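My counter dustpan, after 17 weeks of crumbs
By Itzel Sandoval
March 4, 2023
16 comments

I bought the little red Fakach dustpan because my old metal one scratched everything it touched, and I wanted something just for the tabletop. My craft stuff and my coffee share one surface, so you can imagine the glitter situation!
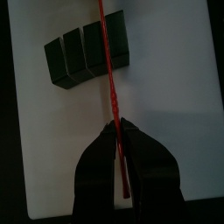

First thing I noticed was how light it is. I hang it on a hook by the sink (there's a loop at the end of the handle, hooray) and grab it without thinking.

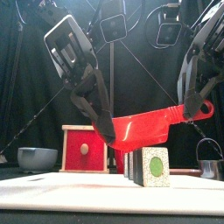 The grooves on the handle are my favorite part, they help a lot when my hands are soapy. The scoop is wide and pretty shallow – great for crumbs and paper bits, not so great for dry rice, which rolls right back out if you tip it even a little.

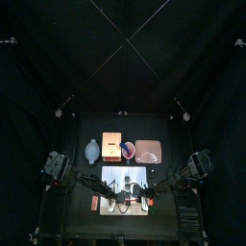 I do wish it came with a brush. I've been using one from Ledesma that's slightly too wide, and my sister Yatziri just uses a folded napkin. Cleaning it is easy, a quick rinse and back on the hook. Would I buy it again? Yep, and I'd get a second one for the laundry room.

208 shares
Contact Itzel | © 2023 Warkirance | Back to top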